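Urport Transit Authority
Mobile Ticketing: Frequently Asked Questions

Do I need a smartphone to ride?
No. Paper tickets and the Condora stored-value card remain valid on all bus and ferry routes. Mobile tickets are an additional way to pay and carry the same fares.

Which phones are supported?
The Ezzat app runs on most phones that still receive security updates from their manufacturer. Tablets may be used to buy tickets but are not accepted at the gates.
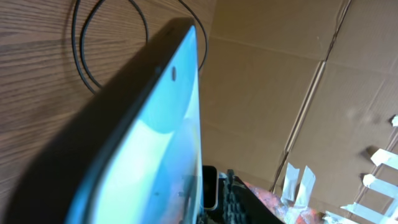

Glossy surfaces can reflect overhead light. Tilt the screen slightly if a reader does not respond.

How do I buy a ticket?
Open the app, select your route and passenger type, and confirm payment. The ticket is stored on your phone and stays inactive until you tap "Start Trip." Please start your ticket before boarding. Operators are not able to wait while a purchase is completed.

How long is a ticket valid?
A single ticket is valid for two hours after it is started, including transfers. A day pass is valid until 3:00 a.m. the following morning. Tickets that have not been started expire after 200 days.

Can I move my tickets to a new phone?
Yes. Sign in to the app on the new phone and select "Move Tickets" from the Account menu. Tickets may be held on only one phone at a time, and a ticket that has already been started cannot be moved. 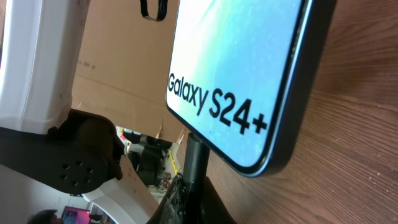 Transfers are limited to two in any calendar month. Riders who need a third transfer, for instance after a repair, should visit the Customer Service Office with photo identification and the email address used to open the account.

What happens if my battery runs out during a trip?
A ticket must be shown on request. A rider who cannot show one may be issued a fare notice. The notice will be withdrawn if proof of a ticket started before boarding is submitted within 14 days.

May I show a screenshot?
No. Inspectors check the moving band at the top of the live ticket, which a screenshot does not reproduce.
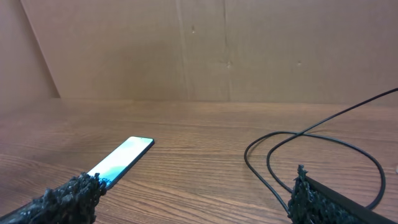
Phone with screen lit. Inspectors may ask riders to raise screen brightness.

Are reduced fares available in the app?
Yes, for seniors, students and riders with disabilities. Eligibility must be approved first. Submit Form 362 online or at the Tridura Street terminal. Approval takes up to five working days.

How do I request a refund?
Tickets that have not been started may be refunded in full from the Purchase History page. Started tickets are not refundable, except when service on the route was suspended.

Whom do I contact with other questions?
Write to Dalva Amaral, Manager of Fare Services, Urport Transit Authority, P.O. Box 2968, Urport, or call extension 2904 between 8:00 a.m. and 5:30 p.m.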